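Two Arms, One Table: the Furnberg Robotics Club gallery

Last updated 12 January 2018

Hi, and welcome to our corner of the site! I'm Mwende Mwaipopo, I run the after-school robotics club at Furnberg, and I keep getting asked by parents what on earth we do in there until dinnertime. So I've started a gallery. It's short for now and I'll keep adding to it as the season goes on (Obinna has promised me more pictures, and I plan to hold him to it).

The big project this year is the two-arm table. Last year's club did line-following cars, which were fun, but by spring everyone could build one half asleep. In July I put in for a small grant from Tijani, the hardware store on our street, and they gave us 500 dollars, which we stretched about as far as money goes. The rest came from the bake sale and from a very long Saturday of car washing. We call the setup Baleo. Yetunde Nwosu came up with the name and won't tell us what it means.

The task sounds easy when you say it fast. One arm picks up a piece of toy food and puts it down where the other arm can get it, and the second arm drops it in a bowl. We're getting ready for the Clarari student meet, where teams run a pick-and-pass round against the clock with play vegetables. You don't find out which ones you're getting until you're standing at the table, so we practice with everything we can borrow from little brothers and sisters.

Each kid has taken on a piece of it. Ngozi Odukoya writes most of the code for the passing part and keeps the club notebook, which has gotten so full that the cover came off. Obinna Usman is our fingertip guy. He has tried foam, rubber bands, the stuff you put under rugs, and fabric, and he has very strong feelings about all of them! 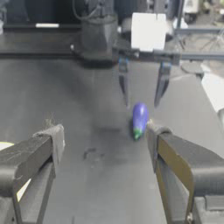

Eggplant practice. You're looking out from the wrist of one arm, fingers wide open, with the other arm's gripper pointing down at the table behind. Those gray wraps on the near fingertips are the fabric ones, a little fuzzy along the edge by now.

Do you need to know how to program before you join?

Most of our kids didn't. New members start by steering an arm by hand and saving positions, and after a few weeks they're usually changing numbers in somebody else's code to see what happens. Ngozi started that way, and she's now the one everybody yells for when the passing part won't run.

Back to vegetables. The round, slippery ones are the worst, because they squirt sideways if the fingers close even a hair off center. Long shapes are a different headache: grab one near the end and it swings, and then the second arm is reaching for a spot where the thing used to be. Ngozi's fix is to have the first arm set it down and let go completely before the other one moves in. It costs us time on the clock, but I'd much rather see a slow pass than a pile of plastic produce on the floor (we've had that, and the carrot went under the radiator).

Obinna and Ngozi have an ongoing argument about whether to pass in midair for the meet. He says yes, she says over her dead body. I've told them they can settle it with practice runs, and whoever's version gets more pieces into the bowl wins. Tamunoemi Garba is in charge of the stopwatch and takes the job extremely seriously.

If your kid wants to come try it, we meet after school in room 27. Sneakers or any closed shoes please, long hair tied back, and send a snack, they get so hungry. Old play food is always welcome too, the odder the shape the better!

Comments

Garba family: Tamunoemi talks about the stopwatch at every meal. Thank you for doing this, we love seeing what they're up to.

plumtree_dad: We have a whole bag of toy fruit the twins have outgrown. Can I drop it at the front office?

Mwende: Yes please! Put my name on it and I'll grab it after class.

Yetunde N.: still not telling you what Baleo means

K. from the chess club: Team set-it-down. Midair sounds like a great way to lose a radish.

Contact: Mwende Mwaipopo, room 27 | © Furnberg Robotics Club | Back to top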